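# Shelving against a bare brick wall, and what to do about the lights

**mudlark_and_moss** wrote:

Hello all, long-time reader, and I finally have something to ask. We moved into the unit at Nilside in June and I'm in charge of "making it nice", which apparently means shelves. 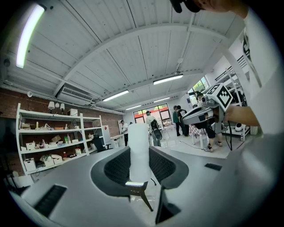
So my first question is about fixing to old brick. The shelving is the white metal sort, bolted together, and it stands along the brick wall under its own weight. It isn't tied to anything. I gave it a shove at shoulder height the other evening and it went further than I liked, then came back. There's a fair bit on it already and more coming when we empty the lock-up, so I'd like it fixed back before I get carried away with boxes.

The brick is lovely (I'd fight anyone who tried to paint it) but it's crumbly in places and I've never drilled into anything older than a plasterboard partition. Do I go into the brick or the mortar? Plugs or resin? Does it matter that the wall isn't flat? At the bottom the shelves sit nearly touching and at the top there's a gap of 30 mm, so either the wall leans or the floor does.

Second question, and feel free to ignore it, is the lighting. It's all fluorescent tubes up on the ceiling. I get a headache by four in the afternoon. Half the others say they've never noticed. I'd love warm LEDs in there, 3000 K or thereabouts, but I've been told that's a silly idea in a workshop.

Sorry for the length!

---

**fettler_pete59** wrote:

Brick, not mortar. You'll get people telling you mortar because it's easier to patch up when you leave. It is easier to patch, and it's also easier to pull out. On a soft old wall the mortar can be little better than sand.

Small pilot hole first, hammer OFF, then open it up. If dust comes out dark and damp, move along and try another brick.

As for the gap, pack it. Bit of timber behind the top of the upright, screw through bracket, timber, plug. Don't pull the shelving back to meet the wall or you'll rack the whole thing out of square.

---

**tansy_b** wrote:

Going to disagree on the mortar, sorry! If it's a rented unit then check what your lease says about drilling the brick at all. Ours says mortar joints only and the landlord does come round and look. We've had brackets in the joints for 2 years with no trouble, and that's with glaze buckets on the shelves.

It does depend on the mortar being decent. Scrape it with a key. If it just falls out, ignore me and listen to Pete.

---

**fettler_pete59** wrote:

Glaze buckets on the bottom shelf, I hope.

---

**tansy_b** wrote:

On the bottom shelf, yes, I'm not a lunatic.

---

**owl_in_the_rafters** wrote:

Before anyone drills anything: is the floor level? A gap that opens up towards the top makes me think the feet are sitting on a slope. Put a spirit level on one of the shelves front to back. If the bubble's off, shim the front or back feet until it's right and then measure your gap again. I had exactly this in my old place, went at the wall with a drill for a whole morning, and then found a dip in the concrete you could have kept goldfish in.

Also empty the top two shelves while you do it. I know it's a pain.

On the lights, I'm with you. I can't bear tubes. Some of it may be flicker though, if the fittings are old, and a fresh tube won't always cure that. LED battens are worth the money. But I wouldn't go as warm as 3000 K in a room you work in. It's gorgeous for the first hour and then you can't tell navy from black.

---

**mudlark_and_moss** wrote:

Oh this is brilliant, thank you. I hadn't even thought about the floor. I'll borrow a level.

Lease says "no alterations to the fabric of the building without consent" and then nothing at all about shelves. I've emailed. They took three weeks to answer about the bins so we'll see.

Tansy, I scraped the mortar with my door key and got a neat little pile on the floor, so I think that's my answer. It's better lower down, oddly.

---

**sprocket_hols** wrote:

Why fix it to the wall at all? If it's in a row you can bolt the bays to each other and it gets a lot steadier. Cross-braces on the back, heavy stuff low down, done. No holes and no landlord.

I've got Broltden racking in my garage which has never been fixed to anything and I've climbed it (don't).

---

**fettler_pete59** wrote:

Bolting bays together stops it going side to side. Does next to nothing for it coming forward, and forward is the one that lands on you. Tall and narrow wants tying back, full stop.

---

**sprocket_hols** wrote:

Depends how deep it is. Mine's deep. OP, how deep are the shelves? And how tall?

---

**mudlark_and_moss** wrote:

Not very deep, is the honest answer, a storage box goes on endways and sticks out a smidge. Taller than me but then most things are. I'll measure it properly when I've got the level.

I should say there's also an air con unit up on the wall on the same side, and I don't want to go drilling anywhere near whatever feeds it. Is there a rule for that? I know about cables running straight up and down from sockets, but I don't know if it holds for those.

---

**owl_in_the_rafters** wrote:

Don't assume anything with air con. There's a drain as well as the power and refrigerant pipes, and whoever put it in will have taken whichever route suited them. On bare brick they're generally in trunking on the surface so you can follow them with your eye, but check the wall with a detector anyway. And don't put anything you care about directly underneath one. Mine dripped on a box of letterpress cards, all 3000 of them, and they came up like poppadoms.

---

**quillwort** wrote:

Can I put a word in for leaving the tubes alone? I teach evening bookbinding in a room lit the same way and I've come round to it. You get very little shadow with several long fittings spread over a ceiling. When we swapped to spotlights at the Pindenon rooms everyone was working in the shade of their own head and complaining to me about it.

If it's headaches, try this first: turn off whichever one is right in your eyeline and put a decent lamp on your bench. Costs you a lamp. See how you feel after a fortnight.

---

**tansy_b** wrote:

Seconding the lamp. Also a diffuser sheet over the worst one if the fitting will take it. What's the ceiling made of? If it's that ridged metal sort it'll bounce light all over the place, and noise too. We hung felt in ours for the noise and it softened the light a bit into the bargain.

---

**mudlark_and_moss** wrote:

It's white and ridged, yes! Corrugated panels, with curved beams going across. It's a beautiful ceiling when you lie on the floor and look at it (I have done this). I don't know what the panels are made of so I won't claim metal. And yes the noise is a thing, if somebody drops a spanner you feel it in your teeth.

Felt is tempting. Where do you get it in a size that isn't for making Christmas decorations?

---

**tansy_b** wrote:

Strobel do it on the roll, or they did. Ask for offcuts, they sold me the end of a roll for next to nothing because it had a crease in it. Check the fire rating before you hang it over people's heads, and find out what the ceiling is made of before you put a single hook in it. Old corrugated sheeting can be asbestos cement. If you can't get a straight answer from the landlord, leave it be.

---

**fettler_pete59** wrote:

What she said about the asbestos. First time we've agreed on this thread.

---

**mudlark_and_moss** wrote:

Update! Got the level. The floor drops away from the wall — not by much, but enough. I shimmed the front feet and the gap at the top has gone down to next to nothing, so Owl gets a biscuit. It's steadier already but it still rocks if I push it, so Pete gets one too.

Landlord replied the same day (what!) and says brackets into the brick are fine as long as we fill the holes when we go. They're digging out the paperwork on the ceiling, so nothing's going up there until I've read it. I've bought angle brackets, one for each upright near the top, and nylon plugs. Pete, is one each enough?

Light-wise I've taken Quillwort's advice and brought the lamp from home. I've been sitting at the other end of the bench too, so if the headaches go I won't know which did it. Never mind.

---

**fettler_pete59** wrote:

One each is fine if the brick's sound. Do one, hang off it a bit, then do the others. If the plug spins in the hole, go to resin and don't just jam a matchstick in.

---

**sprocket_hols** wrote:

Nothing wrong with a matchstick.

---

**fettler_pete59** wrote:

There's plenty wrong with a matchstick.

---

**quillwort** wrote:

Which lamp did you bring, out of interest? I need a couple more for the class and the clamp ones I've got all droop by half past eight.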